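Bekau sets out autumn outerwear range cut from Brinkmann wool

Seventeen styles, one mill, and a revised sizing block for coats and tailored trousers

For release: May

Bekau, the womenswear and menswear label, has confirmed the contents of its autumn collection. The range consists of 17 styles, all cut from cloth woven by the Brinkmann mill, and will be sold through the label's own shops and through the retailer Grilari.

The collection is the first by Wilma Niven as head of design. It replaces the label's previous practice of buying cloth from several suppliers each season and matching colour afterwards in the dye house. Under the new arrangement a single base yarn is used for every piece, and weight is altered at the loom.

Three weights of cloth have been woven. The lightest is used for shirts and unlined trousers. The middle weight is used for jackets, skirts and a sleeveless tunic with side fastenings. The heaviest, a double-faced wool with a brushed inner side, is reserved for the four coats in the range and is made up without a lining.

"An unlined coat shows its seams, so the seams had to be settled first," said Niven. "We drew the inside of each coat before the outside. The position of the pockets follows from where the two layers of cloth could be split and felled by hand."

The colours are charcoal, rust, bottle green and an undyed oatmeal. Charcoal and oatmeal are available in all styles. Rust and bottle green are limited to the coats, the tunic and one pleated skirt. A windowpane check in charcoal on oatmeal appears in two jackets and the matching trousers; the check is aligned at the side seam and at the sleeve head.

Cut and construction

Shoulders are natural throughout, with no padding and a narrow strip of self cloth at the sleeve head. The armhole has been raised in comparison with last year's block and the sleeve turned slightly forward. Coat hems fall at mid-calf in the two long styles and at the knee in the others. Trousers are offered in a straight leg and a wide leg, both with a high waist and an extended tab.

The sizing block was redrawn by pattern cutter Mio Fujimoto over the winter. Fujimoto fitted the new block on 53 people across the full range of sizes, and made separate adjustments for each size in place of grading up and down from a single sample.

"Grading by rule gives you a good middle and poor ends," said Fujimoto. "The back neck and the upper arm needed the most correction. The chest measurement hardly moved."

As a result some customers may find that their usual size has changed. A printed measurement chart will be supplied with each order, and garment measurements will be listed alongside body measurements on the label's website. 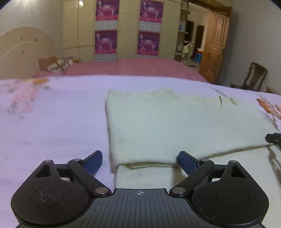 Can the unlined coats be washed at home?

They should be dry cleaned, and between cleanings brushed and hung on a broad hanger. The shirts and unlined trousers in the lightest cloth may be washed by hand in cool water and dried flat.

Fastenings and trim

Buttons are corozo, dyed to match the cloth, and are attached with a thread shank. The two long coats close with a concealed placket and a single horn button at the neck. Zips are used only in the trousers and in the pleated skirt. A spare button and a length of darning yarn, taken from the same batch as the cloth, are sewn into the side seam of every coat and jacket.

Knitwear has been left out of the range this season. A small group of scarves and one hood, woven on the same looms as the middle-weight cloth, is included in its place. The scarves are finished with a rolled edge — a fringe was sampled and rejected because it caught on the brushed face of the coats.

Production and price

Brinkmann has woven 1250 metres of the double-faced cloth for the first production run. Cutting is carried out at the label's own workroom, and making up is divided between the workroom and the Trumik factory, which has produced the label's tailoring for several seasons. All hand felling on the coats is done in the workroom.

The long coat in double-faced wool will be priced at £645. Prices for the remaining styles will be issued to stockists with the order book. Repairs to seams and replacement of buttons will be carried out free of charge for the first two winters after purchase, on production of a receipt.

Availability

The coats and jackets will go on sale first, with shirts, trousers and skirts to follow as production is completed. Grilari will carry the charcoal and oatmeal pieces in all sizes. Rust and bottle green will be sold only in Bekau shops and on the label's website. Orders for the windowpane check will be taken in advance, and the cloth will not be rewoven once the first run has been sold.

Sample garments may be borrowed for editorial use. Requests should state the style, the size and the dates required. Cloth swatches in all three weights are available from the Bekau press office.

Ends

Notes for editors

Bekau designs and sells tailored clothing for women and men. The label's name is written with a capital initial only. Wilma Niven and Mio Fujimoto are available for interview by arrangement with the press office.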